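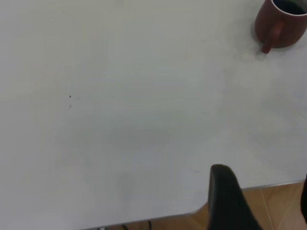
Fingers, Cameras and a Mug: My Afternoon at the Kulden Open Lab

I've been meaning to get out to Cekstead for ages, mostly because everybody I know who works with small arms has been and keeps going on about it. Kulden opens its manipulation lab to outsiders every April, you sign up on a web form that looks older than I am, and if you're lucky you get an afternoon slot. I was lucky! Mine started at 2 p.m. and I got there early enough to walk into the wrong building first (there's a dental supplies place next door, very friendly, they obviously get this a lot).

The lab is room 2146, up one flight and all the way down a hallway that smells like floor wax. You leave your bag on a rack, you get a badge sticker, and somebody walks you through where the emergency stops are. Then they pretty much let you loose. I was expecting a guided tour with a rope. What I got was a stool next to an arm and the offer to swap fingers on it myself.

What I came for was the finger comparison. At home I run a hobby arm with the stock parallel gripper, and it's fine for foam cubes and terrible for anything from my kitchen. Kulden had two sets on offer that day. One was from Brovard, black, rounded at the tips, wide like a little paddle. The other was from Shirima, softer, and it's the one I'd been reading about all winter. I asked for both, on the same arm, with the same controller, on the same mug. They said sure, like this was a normal thing to ask for, which in that room I guess it is.

The mug was a squat red one with a white inside and a loop handle, and it had a dark drink in it. I asked whether we could start with it empty and was told that an empty mug teaches you very little. Fair enough. A full mug punishes every twitch. If the wrist tips even slightly you find out right away, and so does the tabletop.

We started with the Brovard fingers. You drive the arm by hand with a leader rig, a lighter copy of the arm that you hold and move, and the real one follows along. I'm not good at this. My first few tries I kept coming in too steep and closing on air, because I was watching the arm itself and my sense of depth from the stool was hopeless. The trick, I was told, is to quit looking at the arm and drive off the wrist view. So I did that, and for a while it was like trying to park a car by looking only at the bumper.

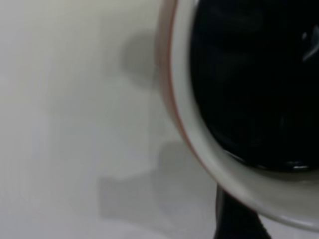 Once you're in that close the rim takes up half your screen and you lose all sense of where the rest of the mug is. You get the drink, you get a big curve of ceramic, you get a lot of blank table. I'd drift a tiny bit and have no clue which way. My fix was to glance over at the overhead monitor every few seconds, and that helped, but each glance cost me a little wobble in the hand. The person on the next stool had learned to do the whole approach on the side view and only switch to the wrist for the last bit. I stole that immediately and got much better, fast.

The fingers themselves I liked more than I thought I would. They're stiff, so when you close you know you've closed. Going for the handle they're great, they slide in beside the loop and that rounded top forgives you if you bump the ceramic on the way. Going for the body of the mug they're not so great. Glaze is slippery, the flare at the base pushes the fingers up, and I squeezed harder than I wanted to just to feel safe. The Brovard set opens wider than the Shirima by 26 millimeters, though, and on a fat mug you really do notice.

Swapping took me longer than it should have. Two screws a side, a connector, and then a calibration routine where the gripper opens and shuts itself and you stand back with your hands behind you like a kid in a china shop. I dropped a screw. It rolled under the rig next door and I had to crawl for it, sorry again to the guy who was mid-run.

The Shirima fingers have a give to them that I find hard to describe until you've closed them on something. They wrap a bit. On the body of the mug I could back off the force a lot and still lift, and the drink stayed flatter than it had any right to with me steering. On the handle they were mushier and I didn't love it, I kept thinking I had it when I only sort of had it. If your whole life is handles, get the stiff ones. If your life is cups and fruit and plastic tubs, I'd lean soft.

One thing to know if you go: the lab is a working room and there's stuff everywhere past the tables. Curtains between bays, a fan going on the wall, cables hanging down in bunches from above. When you swing the arm away from the table, say to park it, the wrist view goes from nice clean white to total soup, and if you're running anything that tracks features it gets very confused very quickly. I watched my own tracking overlay lose its mind each time I parked. Somebody suggested parking toward the wall. Somebody else said no, learn to live with it, your kitchen isn't tidy either. I'm with the second person, and my kitchen is definitely with the second person.

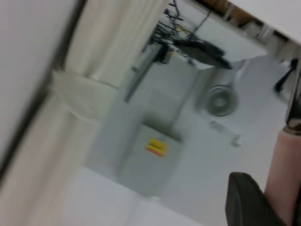 Wrist camera or fixed camera?

I went in firmly on team wrist. All the demos I've liked used one, and on my own arm I've got nothing else. After an afternoon of flipping between them I've changed my mind, or at least gotten wobbly about it. The wrist view is fantastic for that last inch of the approach, with the finger right there next to the thing you want. For everything before that I wanted the other one. You can see the mug and the arm and whatever's next on the table all together, and your hand calms down.

The price of the fixed view is that the arm gets in its own way. Come in over the top and your gripper housing sits right behind the handle, so you're judging the gap between two things that overlap. And the shadows! The arm throws big soft ones across the table and on a low-contrast setting I kept steering around a shadow as if it was an object. Turning the exposure up a notch took care of most of it.

I'd also budget for lag. The wrist feed at my station ran through the same controller as the arm and it felt snappy. The side feed came in over the network and was a hair behind, enough that I overshot a couple of times until I slowed down. Folks who'd been there all day had stopped noticing.

The spoon

After the mug came the job that had drawn a small crowd: picking up a spoon. It lies across two little wooden blocks, one of them cut with an arch like a toy bridge, bowl end on one and pink handle on the other, so there's a gap in the middle where you can get a finger under the neck. That's all the help you get. Flat on the table I wouldn't have had a chance with either set.

The idea is spoon up, over to the mug, and stir. I did it with the Shirima fingers because they were still on, and the soft tips are honestly the wrong tool for a thin neck. It twists on you. You lift, you feel clever, and then the spoon slowly rotates until it's pointing at your chest. Grabbing farther back on the handle was better. I put the Brovard set back on for the last stretch (no dropped screws this time, thank you) and the stiff fingers held the handle dead straight, no drama. 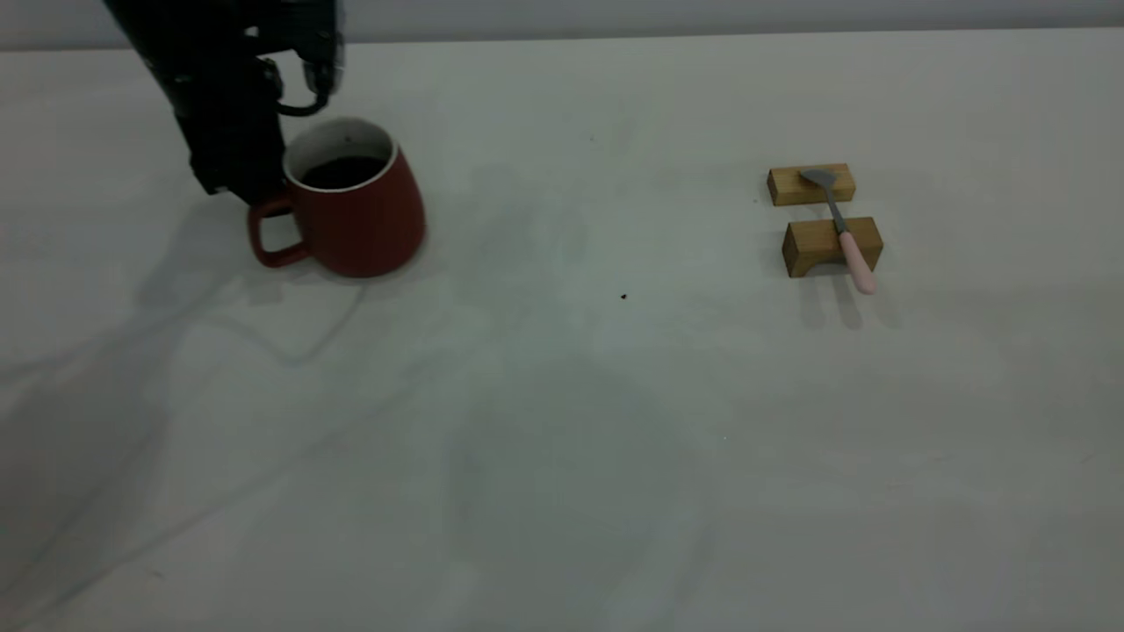 Odds and ends before you book

My slot ran long. From sitting down at the spoon to the stir I was happy with took me 38 minutes, and the next person was very gracious about it. Eat first, there's a vending machine and that's your lot. Wear shoes you can stand in, the stools are low for the leader rig and I ended up on my feet most of the time.

Bring your own objects if you have a nuisance one at home. I wish I'd packed my garlic press. The staff were up for anything that fit on the table and wasn't glass, and the woman ahead of me had brought a hairbrush, which sounds silly and turned out to be the best demo of the day.

Ask for the force readout. It's off by default and it's buried in the second tab of the controller menu, and once I had it up I quit crushing things. I'd have liked that on from the start, Kulden, if you're reading.

Parking is free behind the building, and the light at the end of the road takes forever. As for me, I've ordered a stiff finger set for my own arm and I'm pricing a cheap second camera to clamp to the shelf. The soft fingers will have to wait for a better month. I'll post the mount files once I've printed one that doesn't droop.

We use cookies to remember your preferences and see how many people visit. By continuing to browse you agree to our use of cookies. Accept Manage settings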